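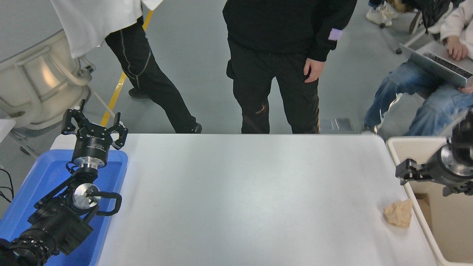 4. Filling and starting the Hestdale cask

Use the 2 litre cask supplied. These steps are for new-make or young spirit up to 63% ABV.

1. Rinse the cask twice with cold water and empty out any loose char.
2. Fill it to the bung with warm water and stand it on the Britex cradle overnight. Small weeps at the head joints should close by morning.
3. Drain fully. Do not leave water in the cask for more than three days.
4. Fit the Drovus tap by hand, then tap it home with a rubber mallet.
5. Pour in the spirit through the funnel, stopping when it is almost 200 ml short of full.
6. Press in the bung and write the fill date on the label.

Note: Turn the cask a quarter each week. In August, or in any warm room, check the level more often and top up as needed.

Note: Casks with the Jacquet sherry finish colour the spirit quickly. Draw a small sample after two weeks.

Caution: Spirit vapour is flammable. Keep away from naked flames and heaters while filling.

Caution: Do not use wax or glue on a leaking tap. Order seal kit 435.

Section last revised February 27, 2022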